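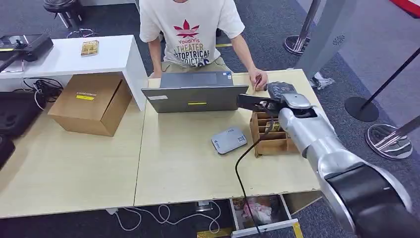 Fidusano opens Irkeo teaching software to outside users

GITUVACH, March 14, 2020. Fidusano today released Irkeo, a software package for recording tasks that a person shows to a robot, either by moving the arm by hand or by driving it from a remote station. Irkeo was tested inside the company from December onward and is now available for download by registered labs, schools and small manufacturers.

Irkeo records joint positions, hand commands and camera video on a single clock. Each recording is stored as one file with the task name, the operator's initials and a short note. Operators can trim the start and end of a recording, mark it as good or bad, and send the good ones to a training folder. No programming is required for any of these steps.

The release covers two ways of teaching. In hand guiding, the arm is put in a soft mode and the operator pushes it through the motion. In remote control, the operator works from a separate set of controls and the arm follows. Both kinds of recordings can go into the same training set, and Irkeo labels them so they can be separated again later.

Fidusano recommends hand guiding for slow work close to a tabletop, such as picking a part out of an organizer or setting a tool down next to a computer. Remote control is the better choice when the task needs several fingers to close at different times, or when the operator's own hands would block the cameras.

During the test period, operators made 2000 recordings covering 14 table tasks. After bad takes were removed, 600 were kept for the training set that ships with the software. The tasks include picking up small items, moving objects from one table to another, opening and closing box flaps, and handing a pen to a seated person.

Most of the rejected takes had one of two problems. In some, the operator paused too long in the middle of a motion while deciding what to do next. In others, the wrist camera lost sight of the object as the fingers closed. Irkeo now shows the wrist view next to the head view while recording is under way, and it puts a mark on the timeline wherever the arm has stopped for longer than a set limit. The limit can be changed in the settings menu.

Support for hands with several jointed fingers was added late in the test period. Each finger can be driven separately, or the operator can choose from a list of preset grasps and adjust from there. Irkeo saves the half-closed positions along with the final grasp.
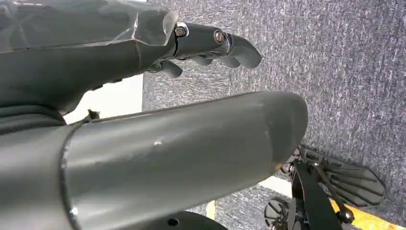 Baiba Venckus said the finger controls took her longer to learn than anything else in the package. She spent her first two days on preset grasps alone, she said, and would tell new operators to do the same before they try to move single fingers. She added that her recordings got shorter once she stopped trying to correct every small mistake, and that a clean second try was usually more useful than a long first one.

Fidusano has changed its own training along those lines. New operators begin with six preset grasps and go on to separate finger control after they have completed a full set of recordings on one task. The course outline is included with the download as a text file.

Wrist camera placement is also covered in the setup guide. The camera should see the fingertips through the whole range of motion, including when the hand is open. Users who put a protective cover or film on the hand should check the picture again afterward and fasten any part that gets into the view. 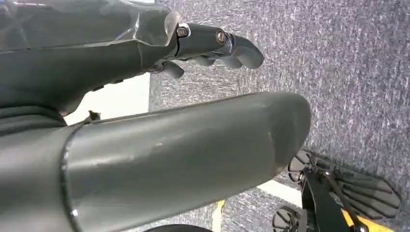 Recordings made before a camera is moved should be kept in a separate folder from those made after. Irkeo asks for a new camera check each time the software starts, and the result is saved with every file recorded in that session.

A companion tool named Ots is included in the release. Ots plays a recording back on the arm at reduced speed so the operator can confirm that the motion is safe before it is used for training. Playback can be stopped at any point from the keyboard or with the arm's own stop button. Ots does not yet play back recordings that use two arms.

Irkeo is free for teaching and research. Commercial users need a yearly license for each workstation. License requests and press questions go to the Fidusano office in Gituvach.

About Fidusano

Fidusano makes software for recording and reviewing robot tasks. The company is based in Gituvach.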